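Patis Street Furnished Rooms - Winter Progress Report
Prepared for the Amaral Fund

Thank you, first of all, for your patience with the timing of this report. We had hoped to get it to you in January, but the boiler work at the Skastville house ran over and we wanted to give you the full picture once families were properly back in their rooms.

As you will remember, your grant covers short stays for relatives of people being treated at the hospital in Skastville, most of whom travel a long way and would otherwise be sleeping in chairs or driving home in the dark. Over the winter we hosted 90 families, against the 80 we had planned for. The usual stay was still under a week, though two families were with us for a good deal longer, and we were glad to be able to say yes each time they asked to extend.

The heating was our big worry and our big expense. The old boiler gave out during the first cold snap, and for a few days we were carrying space heaters up and down the stairs and apologizing to everyone we met. Stosov Heating got us a replacement and agreed to spread the bill over the year, so we have not had to touch the money you set aside for room nights. Guests were very kind about it all - one mother left us a pair of knitted socks with a note that said "for the next time."

We have also been working our way through the bedrooms, replacing tired linens and giving each room a good going-over.

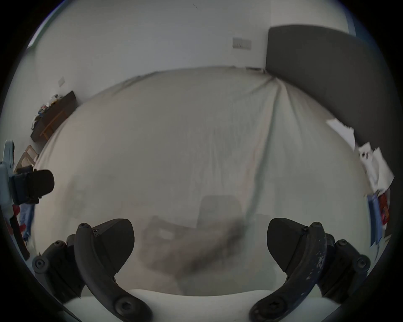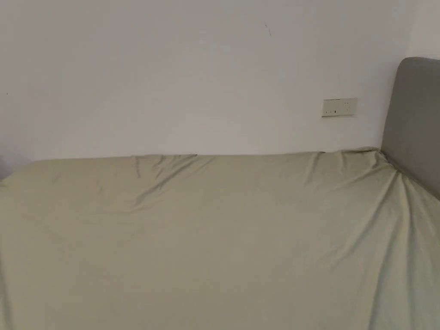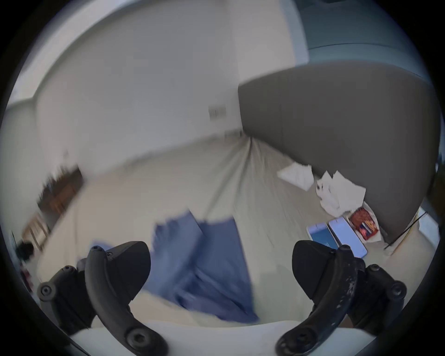 Bedroom, Patis Street. The middle photo shows the pale green fitted sheet on the bed.

On the money side, we have now spent 60 percent of the grant, and that is close to where we expected to be. Laundry costs are higher than we budgeted, mostly down to the extra families, and we have moved a little over from the printing line to cover them. The intake form is shorter now, too. Families arriving at ten at night told us that four pages was too much, and having filled it in ourselves as a test, we agree with them.

Still to do before summer: the back steps need a second handrail, the upstairs shower needs new grout, and we would like to try a late check-in so that people coming straight from the ward aren't hurrying to beat the desk closing at 9 p.m. We are pricing a key safe for that and will send you the quotes.

We would love to have you visit in the spring if your calendar allows. The kettle is always on, and the radiators are too.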